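**Progress report to Laltent – Darkia bimanual handling software, second reporting period (January to April)**

Prepared by Ilham Liew, with sections from Dede Korletey (perception) and Mackenzie Charbonneau (planning).

### 1. Status

Work packages 1 and 2 are closed. Work package 3 (deformable packaging) is open and one month behind plan. Work package 4 has not started. Spending is in line with the budget approved in the fall; no transfer between lines is requested.

### 2. Controller

The joint controller was moved out of the planning process and now runs as a separate real-time task at 200 Hz for each arm. Before the split, a long planning call could delay a command by several cycles, and the arm would jerk when the next one arrived. The new task holds the last valid trajectory and ramps down to a stop if the planner goes quiet. Shabnam Warraich wrote the ramp-down logic and the tests for it.

Gripper force is now set per object class from a config file. The old global value is kept as a fallback and logs a warning whenever it is used.

Known fault: after an emergency stop, the right arm sometimes reports a stale gripper position until the driver is restarted. A fix is in review.

### 3. Perception

The wrist streams and the fixed views are now time-stamped at capture instead of at arrival. This removed most of the mismatch between image and joint state. What remains comes from the USB hub and will not improve without a hardware change.

The segmentation model was retrained on 2628 labeled episodes. Rigid items are no longer a concern. Open-weave items are. The depth estimate passes through the holes and returns the surface behind, so the planner receives a cloud with part of the object missing and part of the background attached to it. Two changes are being tested:

- depth inside the object mask is replaced by a plane fitted to the mask border
- points that disagree between the two wrist views are dropped before planning

The first is cheap and works on items held flat. It gives poor results when the item is tilted or twisted. The second is slower and depends on hand-eye calibration, which drifts over a long session. Comfort Fiadzo has added a short calibration check to the start-up script. It refuses to run an episode if the error is above the limit.

### 4. Planning for deformable packaging

The test item for this period is the foam fruit sleeve. The task is to pick the sleeve, hold it open and present it to the other arm. Pick planning is complete. Holding it open is handled by a small state machine, and the learned policy covers only the approach and the final presentation.
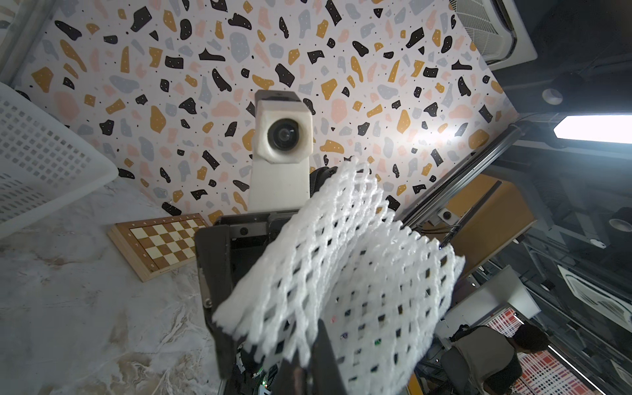 *Figure 1. Foam mesh sleeve held in the gripper, wrist camera view. Depth returns through the openings are the subject of section 3.*

The wrist view is also what the policy receives as input, with no cropping. Cropping to the fingers was tried in March and dropped: the policy lost sight of the opposing arm, and the presentation step got worse. Background clutter is left in on purpose during training, and Abubakari has agreed to supply episodes from their own bench so that a second background is represented.

Collision checks treat a held sleeve as a box 15 mm larger than the fitted mask on each side. This is conservative and rules out some valid handovers. A tighter model is planned but is not needed for the next milestone.

### 5. Tooling

The episode viewer (Jurkano) can now step both arms and all streams on one timeline. Export to the training format is a single command. Documentation is out of date for the export options and will be corrected before the next release.

### 6. Risks and next steps

The main risk is calibration drift. If the start-up check rejects too many sessions, the wrist mounts will have to be redesigned, and that would come out of the travel line with your approval.

Planned for the next period:

1. Merge the stale-position fix and rerun the stop tests.
2. Choose between the two depth methods, or switch between them by item pose.
3. Add the Abubakari episodes and retrain.
4. Start work package 4 with a reduced item set.

Open question for Laltent: does the handover demo have to include a sleeve that has already been folded, or is a fresh sleeve acceptable? The item set for work package 4 depends on the answer.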